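Search this site Go

Sports Administration, Handout 4: How a Transfer Gets Done

Welcome back, everybody, and thank you for the lively chat last time (I'm still smiling at the agent stories!). We're moving on to the loan with an option to buy, and I'd like you to read this before you open the Jultasness worksheet.

Take our practice club, Prorent. They want a winger, Hrvoje Kolev, from Tiltero, but they can't find the full fee in January. So they pay 100 thousand now to borrow him until summer, with the right - and it is only a right - to buy him later for 2533 thousand. If the word "option" turns into "obligation," the whole deal changes, so please read that clause twice.

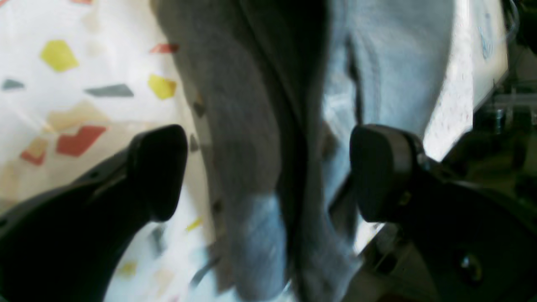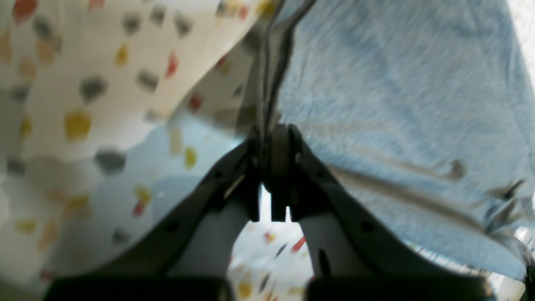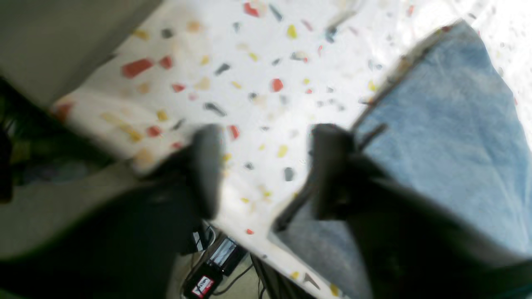
Fabric in the first two, a speckled white surface in the third.

Now, wages. Tiltero may go on paying part of them during the loan, and the split is often where talks get stuck. In our case the weekly wage is 200 and Prorent covers 124 of it, all in thousands again. Work out what Tiltero is left with, and then have a think about who pays if Kolev gets hurt in training.

Teodora Papadopoulos has kindly put a blank loan form in the course folder. Bring your copy filled in, pencil is fine, and we'll compare clauses in pairs.

3 comments | 2 shares
Contact the course office | Back to top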